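Workshop and Kitchen Tips: Buying a Helper Arm Without Wrecking the Budget

Quick notes, written between jobs. We've been planning a counter robot for the test kitchen at Zotden since May and I keep getting asked the same stuff. So here it is in one place. Not in order of importance, sorry.

Start with the list, not the catalog

Write down what you want picked up. Real items, on paper. Then where they live, and where they need to go. Took me 53 lines before I stopped, and half of those were the same thing in a different drawer. Cross out doubles. Cross out anything you'd never trust to a machine (good knives, grandma's bowl).

What's left is your shopping spec. Every salesperson will try to give you theirs instead. Keep yours on the table.

Try it in simulation first

Cheapest money you will spend. Skekel rents us seats by the month, the bill is small next to hardware, and you can cancel. Wreck as many virtual dishes as you like.

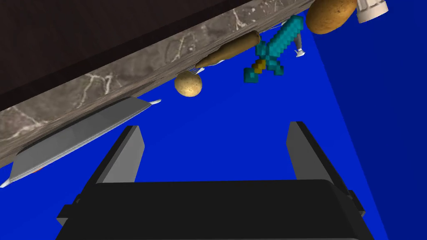 Gripper opening is the number to check before anything else on the spec sheet. Not reach, not speed. Measure your fattest item and your thinnest one and make sure one pair of fingers can do both. Our test set has potatoes and a rolling pin in it, and a blocky video-game sword next to them, and that's a good spread – round, long, awkward. Do the same with yours. If all your test items are nice round things you'll buy the wrong fingers and find out after the return window closes. Ask for the max opening AND the smallest thing it can hold. Two numbers. Get both in writing.

Long items need a second look. Grabbing a rolling pin in the middle is one thing, by the end is another. Ask what the payload is with the weight hanging off to one side. Some sellers only quote it dead center.

One arm or two

Two costs more, obviously, but not double. Base, computer, power supply, the crate it ships in – you pay for those once. On the Sunetti quote the second arm added less than I'd feared. On the Ruggiero quote it added more, becuase they charge a separate software license per arm. Read that line twice.

When two is worth it:

Holding a bowl still while something gets stirred
Lids, any lids
Passing stuff from one end of a long counter to the other
Anything you'd put down your coffee to do

When one is plenty:

Sorting onto a tray
Clearing a counter into a bin
Fetch and carry, same spot to same spot

Unsure? Buy one arm on a base that takes two. Ask if the second mount is already drilled. Ask what the upgrade visit costs too, they never bring it up.

Measure the counter, then the air around it

People measure the countertop and quit. Elbows stick out! Arms swing behind the base as well as in front. Tape the full swing on the floor with painter's tape and live with it for a few days. If you step on the tape more than you step around it, the base goes somewhere else.

Also the depth. Stuff at the back of the counter is the stuff it can't get to. Lay out your items the way they really end up on a busy day, cup and bottle way at the back, pan off at the end, plate near the front edge, and check the reach to the worst one. Don't tidy up for the test.

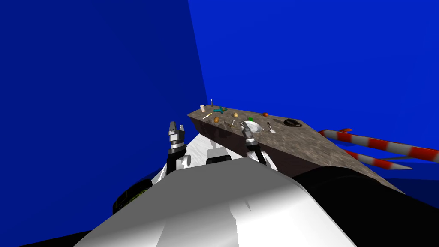

What goes in the budget besides the robot

Mine was missing half of this the first time around.

Spare fingers. Get 2 sets. Pads wear.
Mounting plate or floor bolts, and someone to put them in.
A decent outlet on its own breaker.
Floor marking and a guard rail if kids or visitors come through.
Cameras, if they aren't included. Often they aren't.
Cleaning stuff that won't eat the pads. Check before you spray.
Training hours. Yours count as money too.
Shipping and the fee for taking the crate away. Yes, there's a fee.

I keep 15 percent back on top of all that and don't tell the vendors about it. Some of it always goes.

Rent, lease or buy

Rent if your list is still changing. Lease if the list is settled but you think the model will be replaced soon. Buy when you've been running the same tasks for a good long while and you're bored of them. Boring is good here.

Lease tip: find the wear clause. Scratched fingers can be billed as damage. Take photos the day it comes out of the crate, and agian the day it goes back.

Trial runs

Ask every seller for one. Bring your own stuff in a box, don't use theirs. Ours came to 182 picks over one trial, logged on a plain clipboard: item, got it or not, one word on why. That's it. Don't let anyone hand you a score sheet with five categories.

Include some empty moves. Open, close, open, over and over with nothing in the fingers. Listen to it. Watch whether both fingers travel the same.
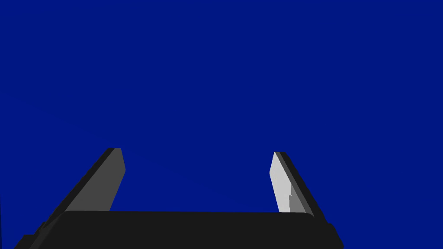

Then do the same again at the end, once the thing has been working all afternoon, and compare. A grinding noise at 4 pm that wasn't there at 9 am is worth a discount or a different unit. Write down the serial number of the one you tested, too. Want that one, or one tested the same way.

Odds and ends

Get the noise figure. Kitchens echo.
Emergency stop goes where your hand already is, so not behind the base.
Matte counters are easier on cameras than shiny ones. Don't replace yours for it, a mat does fine.
Ask how long a replacement finger takes to arrive. Sunetti said days, Ruggiero said weeks, same kind of part.
Used units: fine, if the seller can show hours run. No hours, no deal.
Keep the crate if you lease.

More when the second quote comes back from Ruggiero. I'll add the lid stuff then.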